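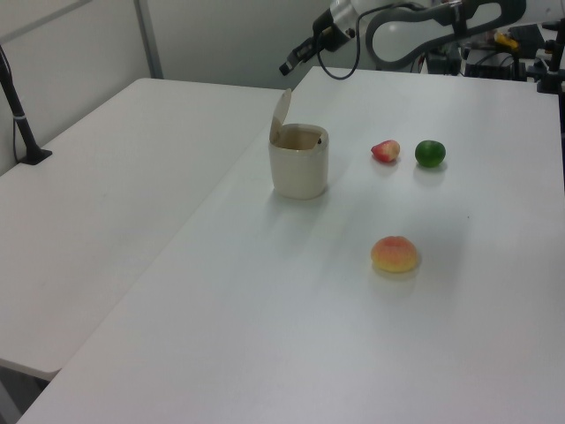
Re: Gripper stops mid-close on the fruit task

On Sunday, Bukola Effiong wrote:
> Ours dropped out again at episode 894. The arm holds position, the
> fingers don't respond, and the log shows a timeout of 700 ms on the
> gripper bus. Restarting the Grustach driver clears it. Is anyone
> else on the Lis branch getting this?

Yes, same timeout here, 11 times in the last 100 episodes. Most came when the arm was low over the bin with the wrist turned. I blamed the driver too and lost a day on it.

Check the cable at the wrist before you change any software. On ours the connector had worked partway out, and I could bring up the fault by moving the cable by hand with the arm stopped. I reseated it and left more slack in the loop.

Please don't restart the driver with anyone's hands near the fingers. Ours runs its homing move as soon as it reconnects, even with the arm paused. Hit the e-stop first.

I haven't tried the Plitetti firmware yet. Which version are you on?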